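Panificação e Confeitaria › Manual do aluno › Fermentação

Capítulo 4
Fermentos naturais: cultivo, manutenção e emprego na padaria

O presente capítulo trata do fermento natural como matéria-prima de produção regular. Pressupõe-se que o aluno domine os conteúdos anteriores relativos à composição das farinhas, à formação da rede de glúten e ao uso do fermento biológico comercial. Os cálculos de porcentagem do padeiro serão retomados sem nova explicação.

Entende-se por fermento natural a cultura mista de leveduras e bactérias láticas mantida em meio de farinha e água por meio de renovações periódicas. As leveduras respondem pela maior parte do gás que expande a massa. As bactérias láticas produzem ácidos orgânicos, sobretudo lático e acético, que influem no sabor, na conservação e na resistência da massa à manipulação. A proporção entre esses ácidos depende da hidratação, da temperatura e do tipo de farinha empregado.

4.1 Terminologia

A literatura técnica em língua portuguesa não é uniforme. Neste manual, denomina-se cultura-mãe a porção conservada entre uma produção e outra; refresco, a operação de adicionar farinha e água a uma parte da cultura; e levain, a porção preparada para incorporação à massa final. Tsegereda Tekleab adota, em suas notas de aula, o termo "isca" para a cultura-mãe, uso corrente em várias regiões e aceito nas avaliações deste curso.

Distinguem-se ainda as culturas líquidas, com hidratação igual ou superior a 100%, e as culturas firmes, com hidratação próxima da metade desse valor. As primeiras incorporam-se com facilidade e fermentam depressa. As segundas toleram intervalos maiores entre refrescos e são preferidas para massas ricas em gordura e açúcar.

4.2 Exemplo de cálculo

A padaria Grestbridge prepara diariamente um levain com hidratação de 80%. Para uma produção em que a farinha do levain soma 780 g, a água corresponde a 624 g, e a massa conjunta de farinha e água é de 1.404 g. A cultura-mãe utilizada como inóculo é pesada à parte e não integra esse total. O aluno deve refazer o cálculo para hidratações de 60% e 100%, mantida a quantidade de farinha, e registrar os resultados no caderno de prática.

4.3 Sinais de maturação

O ponto de uso reconhece-se pelo volume, pela superfície levemente abaulada e pelo aroma ácido, sem notas de solvente. Uma cultura que já cedeu no centro passou do ápice e deve receber novo refresco antes do emprego. 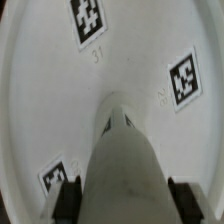 4.4 Organização do capítulo

As seções seguintes apresentam a obtenção de uma cultura a partir de farinha de centeio integral, o regime de refrescos em temperatura ambiente e sob refrigeração e a conversão de receitas formuladas com fermento comercial. A seção final, redigida por Laurier Melnyk e Despina Mihăilă, examina os defeitos mais frequentes do miolo e da crosta.

Termos-chave: cultura-mãe; refresco; levain; hidratação; inóculo; acidez.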